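Bramdale Bench
@bramdalebench

1/ People keep asking me if a robot can do the boring jobs yet. Clearing a table, wiping it, putting small stuff back in its box. I run a packing and repair shop and I'd pay for that today. Short thread on where I think it stands.

2/ Start with what the machine has to work from. A person clearing a bench looks at the whole bench. An arm often gets a big part of its information from a small camera near its own fingers. When things move, that view can get very poor.

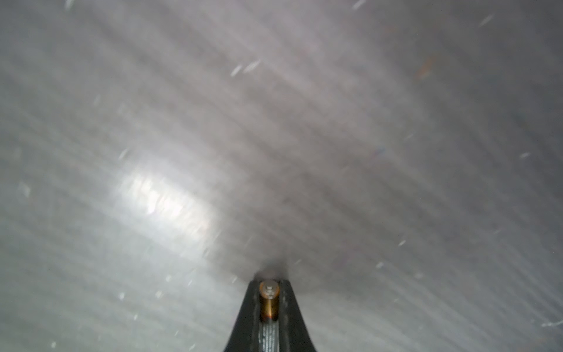 Wrist view. One finger, a lot of gray streaks.

3/ My own list of bench chores in August had 1,472 entries. Most were under a minute each. Pick up a part, close a lid, stand something upright, wipe, move on. No one job is hard for a person. The trouble for a machine is that the next one is always a little different.

4/ Take an ordinary small mess. A clear hinged box, a phone stand, a little owl, something small and yellow lying on its side, crumbs on the wood. My niece could sort that before her toast is done. For two arms it's a handful of separate problems: see-through plastic, a thing that folds, a thing that rolls, and crumbs you can't grip at all. 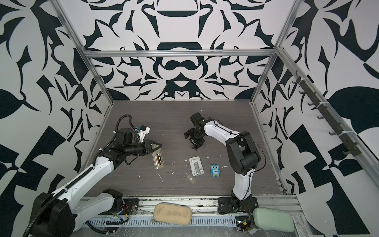 5/ Clear plastic first. I asked the people at Korletey about this before I priced anything. Their answer was that see-through lids are still a weak point for them, and that they'd want to try my actual boxes before promising a number. I liked that answer.

6/ Second, speed. We timed a trial at the Karnthorpe shop last spring. 200 small parts, bin to tray. Our slowest packer beat the machine easily. But the machine was still going at 3 a.m. and the packer was asleep, so I don't count that as a clear loss.

7/ Third, two hands. You hold the jar with one and twist with the other and never think about it.

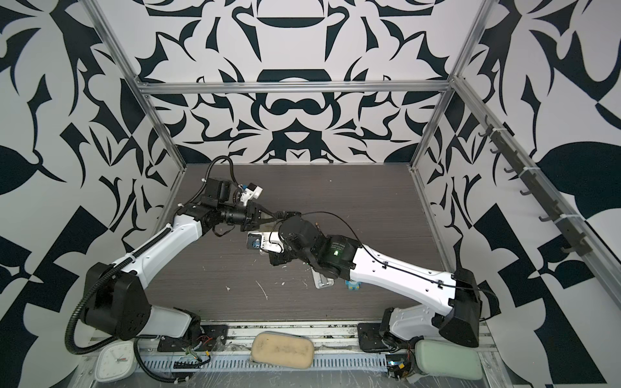 8/ I think two-handed work is what decides whether any of this is useful in a house. Folding, opening, holding a bag while you fill it, all of it takes two. With arms, both hands want to be in the same few inches of air. You've got one gripper coming in just below and beside the other, each with its own cables to keep out of the way. Our trial logged 3,747 moves and the ones that stopped the line were nearly all the two-arm ones.

9/ Handing a flat thing from one side to the other is a good test. It's soft or it's thin, it tips, and both sides have to agree on when to let go. I now ask every vendor to show me this one before the slides.
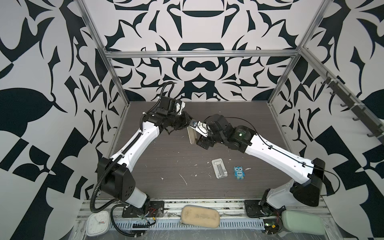 Two grippers, one flat beige piece.

10/ Cost. Codero quoted me 2,312 a month for one station with support. At that price it has to do a real shift of dull work without me standing there. Today I'd be standing there.

11/ So for my shop: same part into the same tray, yes, I'd buy that now. Wiping a bench that looks different every time, no. Home use, I'd wait.

12/ If you have one running on mixed small items in a real shop, tell me how often someone has to walk over and fix it. Per shift, please. I'll add the answers below.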